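Wellden Path Rover Set-up Guide
Section 3: Teaching a Route by Remote Control

Revised 4/23/22

This section covers driving the rover along a path by hand so that it can learn to follow the path without you. Finish Section 2 (Wheels, Mast and Battery) first. The handset must already be paired and the stop button tested.

What you need

Rover with a full battery
Handset
Lens cloth
A second person, if the path is open to the public

3.1 Choosing the path

Start with a paved path that has a clear edge on both sides. Grass against concrete works well. Gravel against dirt does not, and should be left until you have a working route on pavement. Long straight stretches are easy to drive but teach the rover very little about steering, so pick a path that also has bends in it.

Walk the whole path before you unload the rover. Look for washed-out edges, low branches and drain covers. If the path runs beside water, decide before you start which side you will walk on. We recommend the water side.
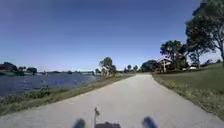

Check the handset signal at the far end of the path as well as at the start. Signal bars must stay at 2 or higher the whole way. If they drop below 2, shorten the route or walk closer to the rover while you drive. The rover stops by itself when the signal is lost, and a run that contains a signal stop cannot be used for teaching.

CAUTION: The rover does not detect water or steep banks. During teaching it goes where you steer it. Keep your thumb near the stop button at all times.

3.2 Recording a run

1. Place the rover in the middle of the path, facing the way you want it to travel.

2. Wipe the camera lens with the cloth. Do not use window cleaner.

3. Set the speed dial to WALK. Do not change the dial again until the run is finished.

4. Press and hold REC until the light turns solid red. If it blinks, the memory is full. See 3.4.

5. Push the left stick forward smoothly and hold it. Steer with the right stick. Use small corrections and make them early.

6. At a bend, begin turning before you reach it and keep an even distance from the edge. Where the path branches, steer firmly into the branch you want. Do not pause to decide. The rover will learn the pause too.

7. At the end of the route, let both sticks return to center, wait for the rover to stop, and press REC once.

Note: If you run onto the grass, press MARK and then steer back to the path. Marked sections are kept, but the part before the mark is left out of training. Leaving the path by accident and coming back is useful to the rover, provided that you mark it.

3.3 How many runs

Record 40 runs for each route, half in each direction. Runs do not have to be done on the same day, and it is better if they are not. The position of the sun changes how the pavement and the edges look to the camera, and on a bright day the rover's own shadow can fall on the path ahead of it. Include some runs with the sun behind the rover and some with the sun in front.

For the same reason, a route taught only in December should be topped up with new runs in summer. Tiina Rautiainen, who maintains our test routes at Nillmont and Mendcombe, adds ten runs to each route at every change of season.

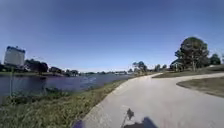

3.4 Clearing the memory

The rover stores up to 1,927 clips. When the memory is full, connect the rover to your computer, open Quispe, and choose Copy and Clear. Wait for the message "Copy complete" before you unplug the cable. Clips lost during copying cannot be recovered.

Delete any run that includes a signal stop, a change of speed setting, or another person steering partway through. Then go to Section 4, Training and First Test Drive.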